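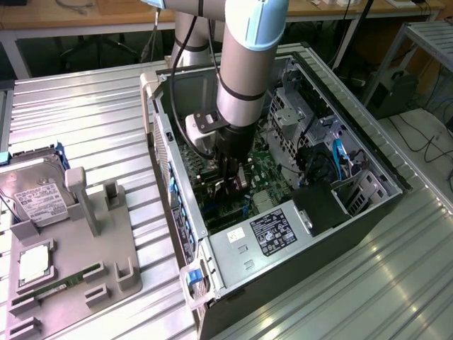
Letzte Änderung: Mai, 14:20

Gebrauchte Tower-PCs aufrüsten oder zerlegen — häufige Fragen
von Mehrangiz Dehghan

Lohnt sich das Aufrüsten überhaupt?
Selten so sehr, wie Händler behaupten. Für ein Gehäuse mit Board und Netzteil verlangt Fiderex 54 Euro, und dann fehlt meist noch der Prozessor. Wer alles einzeln dazukauft, sollte vorher rechnen.

Muss der Tower liegen?
Ja. Seitenwand ab, offene Seite nach oben. Im Stehen hantiert man schräg, und kleine Schrauben verschwinden hinter dem Board.

Helfen die blauen Teile wirklich?
Blaue Riegel und Steckplatzhalter sollen »werkzeuglos« bedeuten. Glauben Sie das erst, wenn Sie es selbst probiert haben. Alter Kunststoff bricht gern, Ersatz hatte Virneo zuletzt keinen.

Wohin mit den ausgebauten Teilen?
In eine Ablage mit festen Fächern, links neben dem Gehäuse. Die Pappschachtel, auf die Edin Krasniqi schwört, überzeugt mich nicht.

Der Sockel ist leer, der Speicher steckt noch. Ist das ein Problem?
Nein. Zwei Module können im Board bleiben, solange man am Sockel arbeitet. Die Kontakte dort fasst man nicht an — auch nicht »nur kurz«.

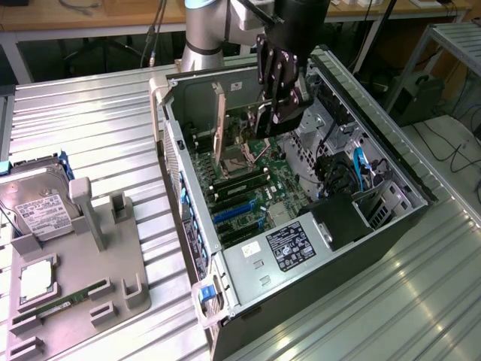 Darf ich das Netzteil öffnen?
Nein. Die Zeichen auf dem Aufkleber sagen nichts darüber, ob es noch taugt. Im Zweifel tauschen.

Was ist mit dem blauen SATA-Kabel?
Drinlassen, wenn es fest sitzt. Teure Ersatzkabel machen keine Festplatte schneller.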